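Gramthorpe Adult Learning
Packing and Presenting Small Foods
Handout for Unit 6: Mixed snack trays from individually wrapped stock
Tutor: Robel Degefa

Bring this handout to the practical. Space has been left on your copy for notes at the end of each section. The reading from Unit 5 on date codes is assumed and won't be gone over again.

What the unit covers

A mixed tray is a shallow tray filled with single-portion packets of more than one kind: crackers, biscuits, seaweed, small cakes, dried fruit and so on. You will meet them in meeting rooms, on guest room shelves, at reception desks and in waiting areas. The packets stay sealed until the person eating opens them, so there is very little food handling in the usual sense. The work is in the choosing, the checking, the laying out and the record.

We are only dealing with open trays in this unit. Closed boxes and hampers come in Unit 8, where the Horobets order is used as the worked case.

By the end you should be able to:
set up a table for packing
sort loose packets by kind
check each packet for seal, date and label
lay a tray to a written plan
fill in the tray sheet

Setting up the table

Clear the table and wipe it down with the surface cleaner, then dry it with paper. A damp table will leave marks on card and paper wraps, and some labels lift when wet.

Put the tray down first. It goes in the middle of your reach, long side towards you, and it doesn't move again until it is full. People who start with the packets tend to end up with the tray balanced at one end of the table and have to stretch for it. If you are left-handed you may want the loose stock on the left of the tray. Otherwise put it on the right. Your sheet and pen go at the back, out of the way of your sleeves.

Keep a clean folded cloth close by. It is for wiping the outside of packets that have picked up dust or crumbs in the case. Don't use the surface cloth for this.

Tip the stock out gently. Wrapped crackers break very easily and the customer won't know until they open one. Hold the case low, tilt it and let the packets slide. A Drukesel mixed case holds 33 packets, which is too many for a tray of the size we use, so take out what you think you need and leave the rest in the case.

Tray colour

We have dark trays and pale trays in the store. Green, orange and other strong colours show up well on a dark tray. Black packets don't, and if most of your stock is black you should either use a pale tray or put down a liner. The Dritar liners are cut to fit the medium tray and are kept in the second drawer. Use one liner per tray. They can't be wiped and should be thrown away after use if anything has leaked.

Some packets are see-through or partly so. With these the colour you see is a mixture of the wrap and what is underneath it, and they can look quite different once they are on the tray. Put one down and look at it before you decide.

Sorting

Sort by kind, not by colour. This is the mistake made most often in the practical and it is worth going through slowly.

A maker will often use one colour for a whole range. Two black packets from the same maker may be a plain cracker and a sesame cracker, and for somebody with a sesame allergy that difference matters a great deal. The reverse also happens, where one product has been sold in an old wrap and a new wrap and both turn up in the same case. Colour is a quick way of making a first rough split, and that is all it should be used for.

Do it in two passes.

First pass: push the packets into groups by colour. Use a flat hand and slide them. Keep them one layer deep.

Second pass: turn every packet so that the front is facing up, then read the name on each one. Anything with a different name starts a new group, even if it is the only one in it. If the name is in a language you don't read, compare it letter by letter with the one next to it, and check the importer's label on the back. A packet with no importer's label and no English ingredients goes into the query tub. It doesn't go on the tray.

Allow 15 minutes for sorting in the practical. You will be quicker with practice, but the first time it always takes longer than people expect, mainly on account of the second pass.

Checking

Pick up each packet once and check it in this order.

Seal. Run a thumb along both ends. Look for a gap, a crease running through the seal or crumbs caught in it.

Air. Most of these packets are filled with a little gas and should feel like a small cushion. Compare any flat one with another of the same kind. Some kinds are packed flat on purpose.

Date. Best before date must be at least 30 days ahead of the day the tray goes out. If the date is on the outer case only, copy it on to the tray sheet and keep the case panel.

Label. Ingredients and allergens must be readable. If single packets aren't labelled one by one (this is common with multi-packs), the allergen card has to travel with the tray. See the Unit 4 handout for how to write the card.

Outside. Wipe off dust. Reject anything sticky.

Packets that fail go into the reject tub with a note saying why. Don't put them back in the case.

Laying out

Work to the plan you have been given. If there isn't one, use the standard plan:

Back row: the tallest or largest packets, standing or leaning if the tray has a lip
Middle: the most common kind, laid flat and overlapping by a third
Front row: the smallest packets, fronts up, names facing the customer
Ends: the brightest colour, split between the two ends

Don't put all of one colour together in the middle unless the plan says so. The tray should still look reasonable when half the packets have been taken, and a tray with one solid block in it soon has a large hole where the popular kind used to be.

Names should face the customer. You will be standing behind the tray, so they will be upside down to you. Walk round to the front and look before you sign it off.

Leave enough room along one long side for a finger to get in. Packets wedged tight against the rim have to be dug out, and whoever is doing the digging will handle four others on the way.

Decoration is a matter for the customer. Artificial flowers and similar props can stand behind or beside a tray, but nothing that isn't food goes inside the rim. That includes clips, picks and cards on sticks.

Reading a table before you start
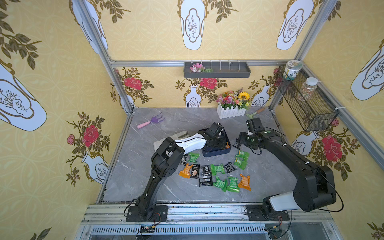
Estimating comes before any picking up, and you will be asked to do it in the first few minutes of the practical. Stand back, look at the loose stock and the tray together, and write down what you have by colour, then which colour is going to give you trouble. Try it with the marble-patterned table. Loose on it are twelve packets: five green, five black and two orange. The tray is dark navy, so the green and orange will look after themselves and the black will need some thought. There is also something small and orange inside the tray at its right-hand edge, and it should be checked and identified along with everything else. Notice how differently the black packets are printed. One has a picture of a cracker, one has white lettering at its centre and one has a white strip along the bottom. From where you are standing you can't tell how many kinds that makes, so write "black, 5, kinds not known" and leave it for the second pass.

Now sketch a layout for the same stock using the standard plan. With only two orange packets the ends are easily settled, one at each. Decide for yourself whether you would use a liner, and be ready to say why. There is more than one acceptable answer for the middle.

The tray sheet

One sheet per tray. Fill it in as you go and not at the end.

Tray number and size
Liner used, yes or no
Kinds on the tray, by full name
Number of each kind
Earliest best before date
Allergen card attached, yes or no
Rejects and reasons
Packed by
Checked by

"Checked by" has to be a different person. In the practical this will be the person on the next table. The earliest date is the one that matters for the tray as a whole, and it is the date written on the collection label.

Topping up

A tray that has been out and comes back may be topped up once if every packet left on it passes the checks again. Empty it completely, wipe it, and start a new sheet. Don't drop new packets in among the old ones. Older dates go to the front so that they are taken first.

Practical

You will work alone at a table with one medium tray, a Drukesel mixed case, a cloth, two tubs, a pen and a tray sheet. The whole exercise runs to 30 minutes, including the sorting. Aprons on, hair tied back, rings off. At least one packet in each case will have been chosen because it ought to fail a check.

Marks are given for the sheet as well as for the tray. A neat tray with the wrong allergens written down will not pass.

Before next time

Find a mixed tray or multi-pack at home, at work or in a shop and write half a page on how it has been laid out and where the allergen information is. Prices aren't needed. Hand it in with your tray sheet, and read pages 6 to 15 of the course booklet for Unit 7, which is on cut fruit.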